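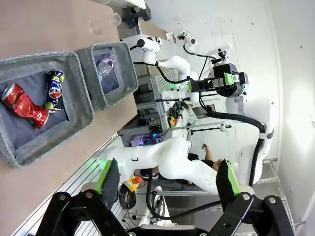 Home Notebook Projects Paint log Contact

We use cookies to remember your settings. Accept Manage

12 September 2023 – workshop notebook, window seat cushion and lid

Back on the Bukden window seat after most of August away from it, and very nice it was to find everything where I'd left it, even the pencil. I'm writing this up at more length than usual because Naheed Bangash is taking over the upholstery side and I'd like her to be able to follow what I did (and what I undid, which is the longer list).

The carcass is finished and I'm happy with it. The lid was the trouble. When we measured in the summer I took the depth of the alcove at the left-hand side only, and of course it's an old house and the wall runs in towards the window as you go right. The lid went in beautifully at one end and stopped dead at the other. I've planed the back edge to a taper, a bit at a time, trying it in place after every few passes, and it now drops in and lifts out without catching. There's a gap of a finger's width behind it on the left, which the cushion will cover. I did think of scribing a strip to fill it, and I still might if it annoys me, but the radiator pipe comes up behind there and I'd like the warm air to have a way out.

Hinges: I started with the piano hinge and took it off again. It pulled the lid slightly out of line however carefully I set it, and the screws are so small that I had three heads go on me before dinner. Two ordinary butt hinges are on now, let into the frame, with a pair of Vorar stays to hold the lid up. The stays are lovely and slow. Naheed, please don't tighten the tension screw on the right-hand one, it looks loose but it's how it wants to be. I spent a good hour finding that out.

Foam next. The piece we ordered is 80 mm thick, and once I'd sat on it I thought it a touch high for the sill, so you feel as if you're perching. I've shaved nothing off yet. What I'd like to try is a softer layer on top of a thinner, firmer base, the same way we did the Gilani bench, where everybody seemed comfortable enough and the front edge has kept its shape. If we do that, the cover wants cutting a little more generously than the pattern says. The old pattern is in the blue folder with the Gilani drawings, and I've written OLD across it in red so it doesn't get used by mistake.

Paint: two coats of Jellwood eggshell on the front panels. I rubbed down with 400 grit between them and was glad I did, as the first coat had picked up fluff from my jumper. The second coat is much better, though there's a run under the left-hand moulding that I only spotted with the lamp held low. I'll leave it to harden properly and then take it down with a blade – rushing that sort of thing always makes it worse. Gave it 24 hours between coats, and I'd give the next one longer if the weather stays this damp.

Still to do:

- decide on the foam, ideally both of us sitting on it
- piping or no piping (I'm for it, Naheed isn't sure)
- finger hole or a leather tab for lifting the lid
- touch up round the hinge screws
- ask Bukden whether they want the inside of the box painted or left bare

Last updated: 12 September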